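Teaching the arms to tidy shoes - quick tips
September - by the Whitfield workshop desk
6 comments - 40 shares

Driving by remote, in the simulator first. Cheaper than real scuffs.

1. One shoe at a time. Finger on the heel of the near sneaker, other gripper open and waiting by the sandal. Dont rush both.
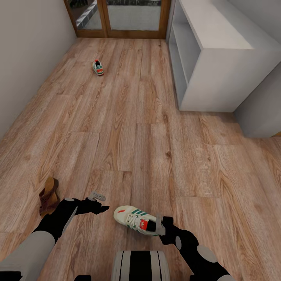

2. Leave the far sneaker for last. Long drive, easy to bump the shelf.

3. Slow hands. Jerky demos teach jerky arms - toss them and go agian.

4. Move the shoes between runs. Same spot every time, it only learns the spot.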